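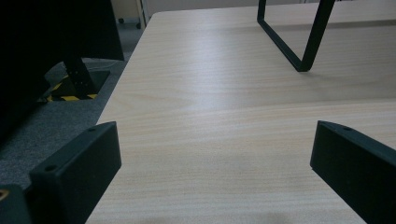 One of the tables at the Berkness hall, with its pale wood-grain top.

Sharing tables at Berkness will stay for one more season

The long tables in the Berkness community hall will not be sold in February as it was planned. The hall's users decided on Friday, 24th January, that the tables will stay in the main room, and that only the old chairs will go.

The tables were bought second-hand when the Aguiar restaurant closed its doors. Since then they are used for the Monday lunch, the sewing group, homework after school and, in the colder months, the repair evening. The tops are a light wood-grain colour with rounded corners, which the parents of small children asked for at the time.

Saoirse Ó Riain, who takes the bookings for the hall, told the meeting that the question was mainly one of space. When all the tables are standing, there is little room left for the dance class, and moving them takes the first part of every evening. A folding model from the supplier Rellix was considered. The price for the full set came to $2,049 without delivery, and many in the room found this too much.

"I sit at these tables every week and I did not want to see them go for a model that shakes when you cut fabric on it," said Bláthnaid Kinsella of the sewing group. She added that her group is willing to help with the moving, if somebody can show them the right way to lift.

The meeting agreed on 3 changes. The tables will be put along the window wall after each lunch. The tops will be wiped with a mild soap only, as a stronger cleaner left grey marks on one of them last winter. And felt pads will be glued under the legs, so that the floor, which was sanded and varnished at a cost of $700, does not get new scratches.

Not everyone was satisfied. One member of the dance class said that the window wall is also the wall with the mirrors' storage cupboard, and that the doors must be able to open. It was promised to leave a gap there. The exact place will be marked on the floor with tape before the next class.

The old chairs, 128 in total, will be offered first to the neighbouring clubs. What is left will be collected by the second-hand shop Pravov, which has said it can take up to half of them.

Anyone who wants chairs can write their name on the list beside the kitchen door. The lunch continues at the usual hour, and people who come early are asked to help with setting the tables.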